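4.2 Setting up the gripper view

Our group had to prepare the two-arm robot in the Flustuvar simulation before any task could be run. Meirion Gape set the joint limits and I adjusted the hand cameras. The first offset was wrong by 7 mm — the fingers closed beside the object, and we corrected this in the arm file.
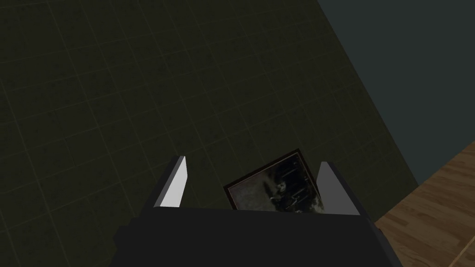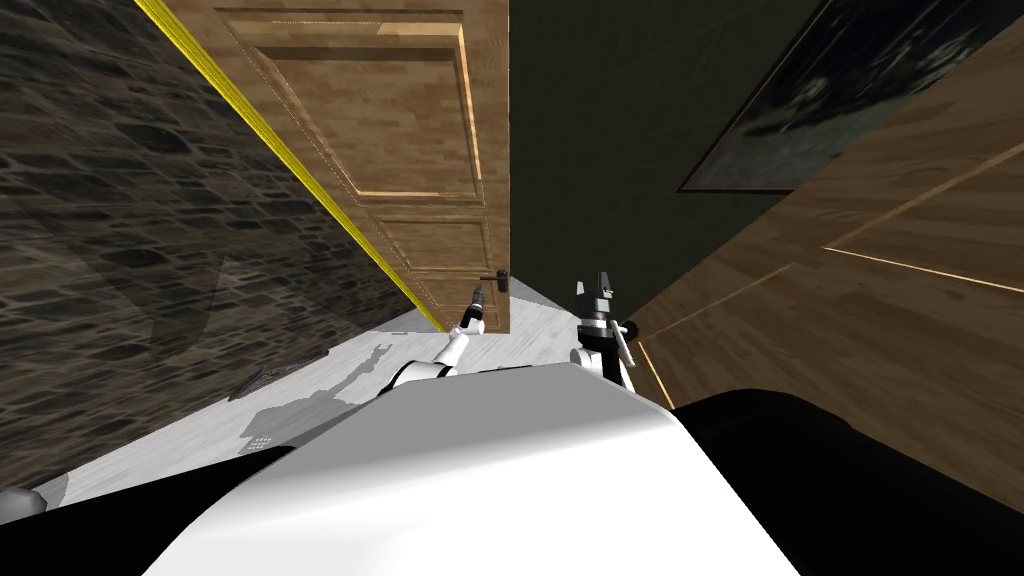 Figure 7. Simulated views during set-up: framed picture between the open fingers (first), left arm near the door handle (second).

After the correction we repeated the calibration 100 times with each arm. The log contains 294 lines, and most of the warnings concern the wrist joint. Bleddyn Gough advised us to reload the arm file after every change of the gripper, and we have followed this since October. The remaining warnings are listed in Appendix B.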